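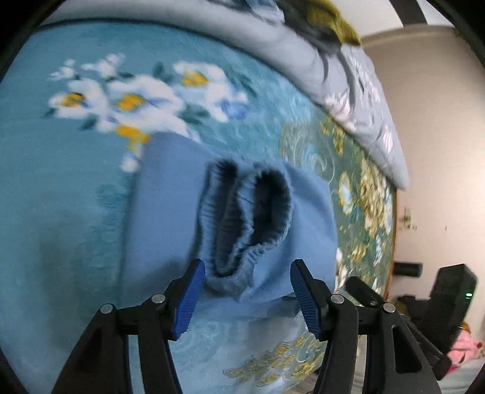
Page last changed: Wednesday, January 3, 2024

Home > Laundry, Mending and Linen > Folding and Storage

Fleecy trackies: fold the cuffs in, out, or leave them be?

wattle_and_daub
Hello all, long-time reader, and I've finally got something to ask. I was doing the big fold on the bed this afternoon (the teal floral spread in the photo, which I love to bits and my daughter says looks like a nursing home) and I got to the pale blue fleecy and came to a halt at the cuff, as I always do. You know how the elastic pulls everything in and it goes all puckered, with the dark fuzzy stuff showing inside the opening? The rest of it lies down lovely and smooth and then you've got this little bunched-up mouth on the end that won't sit flat for love or money.

My mum always tucked the cuffs back up inside the leg, so you got a neat blunt end. My husband's family just fold the thing in half and in half again and let the cuffs stick out where they like. I've been doing a bit of both for years and the drawer looks like a dog's breakfast. What does everybody else do? I'm after something that'll survive teenagers going through the pile.

Also, I do all my folding on the bed because the table's never clear. Is that a bad habit? I feel as though things come out wonky.

brerton_bev
Oh, I do like that bedspread, don't let anyone talk you out of it! White flowers with the yellow middles, just gorgeous.

Cuffs: leave them out. I know your mum tucked, and so did mine, but I gave it up the year we moved to Brerton and had only the one tallboy between us. A tucked cuff makes a lump halfway up the leg, and when you stack a few pairs the pile leans over like a drunk at a wedding. If you lay one leg over the other, match the cuffs together, then fold from the cuff end up towards the waist, the bulky bit finishes up in the middle where it's got company. The waistband is thick too, so it evens out.

saltbush68
I'm going to disagree with Bev, with great affection. Fold from the waist down and finish with the cuffs on top. That way you can see which pair you've got without unfolding half the drawer. We've got four in this house who all wear grey trackies and the cuffs are how we tell them apart (one lot is chewed, one lot has paint on it, and so on). If the cuffs are hidden in the middle, every single pair gets shaken out at seven in the morning and that's the end of your nice pile.

brerton_bev
Well, I've only the two of us at home now and his are all brown, so I suppose I've never had that trouble! But I do maintain it stacks better my way.

quoll_in_the_shed
Neither! Roll them. I spent a lot of years living out of a duffel bag, and I've never gone back to folding anything fleecy. Lay it flat, legs together, smooth it with your hand, fold it in half once the long way, and roll from the waistband down to the cuffs. Then take the outside cuff and turn it back over the whole roll like you would with a pair of socks. The elastic holds it shut, so that annoying puckered end is finally doing a job. Stand them up on end in the drawer and your teenagers can pull one out without touching its neighbours.

saltbush68
Quoll, doesn't that stretch the cuff? I tried something like it with the kids' pyjamas and the ankles went all floppy by the end of winter.

quoll_in_the_shed
Not that I've noticed, but mine are all fairly heavy ones with a good ribbed band. Thin summer pyjamas, yes, I can believe they'd go. I wouldn't do it with anything you want to keep nice.

midura_marg
It will stretch, sooner or later. I worked in alterations for 40 years and I replaced more ankle elastic than I'd care to remember, and plenty of it came from people using the cuff as a rubber band. Folding flat is kinder. If the cuff won't lie down, give it a little tug sideways, then lengthways, and pat it. It'll still pucker, because that's what it's for, but the pleats will all run the same direction and it takes up a good deal less room.

For anything with a fuzzy lining, please do check it's properly dry in the cuff before it goes away. That doubled-over bit is always the last to dry, particularly on the line in September when the sun's out but there's no real warmth in it. I turn ours inside out for the last hour or so.

As to folding on the bed, I've got no objection to it, but a soft spread does let everything slide and sink. I put a big folded towel down first, or an old tablecloth, and it gives you something a bit firmer to pull against.

wattle_and_daub
Oh, these are all so helpful, thank you. Marg, I'd never once thought of checking the cuffs separately, and now I'm wondering about that musty smell in the bottom drawer last winter. The towel idea I'll try tomorrow, there's another basket waiting.

I did have a go at Quoll's roll with an old pair and my son thought it was brilliant and promptly threw it at his sister. So that might have to wait.

karaca_kev
Coming at this from the lazy end, but has anyone considered not folding them at all? I've got a row of hooks on the back of the bedroom door and the trackies hang there by the waistband. On, off, back on the hook. When they're washed they go straight from the line to the hook. I must have saved myself 101 arguments.

brerton_bev
Kev, and what do visitors say?

karaca_kev
The door's open when visitors come, Bev. You can't see the back of it.

midura_marg
I'll give Kev this much, hanging is perfectly good for fleece so long as it isn't a heavy wet one. They will get a little peak in the waistband where the hook goes.

parnik_pat
Sorry to bring up another question on the same thread, but what about the matching tops? I can manage the bottoms, it's the sleeves that defeat me. I fold them straight back and the cuffs poke out the bottom, I fold them across and there's a great lump in the chest. I've got some 8 of the things to put away and I'm ready to go with Kev's hooks.

saltbush68
Pat, face down, sleeve straight across the back, then turn it down on an angle so it runs alongside the body. Do the other one the same. If the cuff pokes past the hem, just flip it up before you fold the whole lot in half. The hood, if there is one, goes down over the back first.

brerton_bev
And on this one I do agree with Saltbush, so mark it in your diaries.

parnik_pat
Did the first 2 like that and they've come out quite respectable. The third has a zip and has gone a funny shape, but I'm putting it at the bottom.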